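Troltard build: frequently asked questions
Last updated 24th September

What is Troltard?
A humanoid robot we are building in the Skosen shared workshop. The current job is moving drinks between a desk and a refrigerator.

Does it walk?
Not yet. It has legs and can stand, but all our time has gone into the arms and hands.

Can it hold a full bottle?
Yes, plastic ones. We practice with bottles of different heights so the grip doesn't get tuned to a single shape.

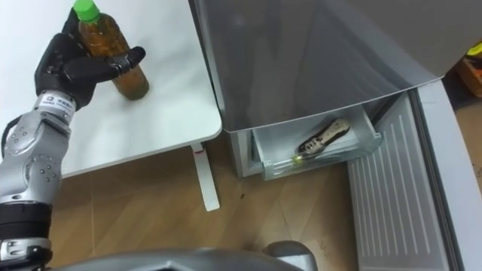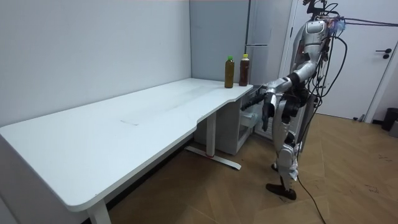
Glass is off the list until the hand can report slip. The finger code, called Juška, closes on a timer and stops when the motor current rises — crude, but easy to fix when it goes wrong. A full close takes 2 seconds.

How much has it cost?
Some 3,000 dollars in parts. The hands were the biggest expense.

Why is the wiring exposed?
We change it too often. Covers go on after the shoulder boards are final, probably in October.

Can I see the code?
The arm code is in the Jendard folder on the workshop server. Members can copy it. Keep the speed limit at 40 percent for a first run.

Can I come and help?
Yes. Bring safety glasses and ask at the front desk for the robot bench.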